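Open day at the El Fassi lab

Posted July 6, 2021

I spent the afternoon at the El Fassi lab, which opened its doors to anyone who had signed up on the mailing list. Most visitors went straight to the mobile platforms in the hall. I went upstairs, where Shaimaa Naciri was running the simulation demo on a wall screen.

The group trains its pick-and-place controller in simulation before it touches hardware. The simulator is their own and is called Isau. The policy on show had been through 2961 training episodes, and Naciri kept the logs open in a second window so we could read the loss curves ourselves. They were noisier than I expected, with a flat stretch early on that she put down to a bad reward term.

The task is simple to state: get the can to the bowl. Start poses are randomized, and so are the surface textures, from a library of 1000 materials. The physics step runs at a fixed rate and rendering is decoupled from it, so a slow graphics card costs you smooth video but does not change the result.
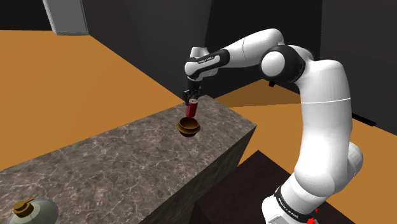
The Franka arm in Isau, with the red can held over the bowl.

I asked about contact. Grasping a rigid cylinder with two parallel fingers is forgiving, and Naciri agreed. Release is harder. If the fingers open unevenly, the can picks up a small rotation, and on a curved surface that rotation matters. Their fix is a short dwell before opening — six control steps in the current build — plus a penalty on finger velocity. I would have liked to see numbers with and without the dwell. She said they exist and will be in the write-up.

Mostafa Hegazy then covered the transfer side. Joint friction is identified separately for each arm and fed back into the model. He was frank that camera calibration is still done by hand and takes longer than everything else put together.

The handout lists the config files by name. I plan to rebuild the friction model at home and compare.

Comments (3)

Yakubu Ogunleye: Did they say whether the dwell is fixed or learned?

Hala Bennani: Fixed, at least in the session I sat in on. Same value for every object.

Anas Naciri: Is the handout online anywhere? I missed the upstairs part.

Related posts

Notes on the Plodent gripper driver
Stikero 2699: first week with the new controller
Joint friction, measured badly and then less badly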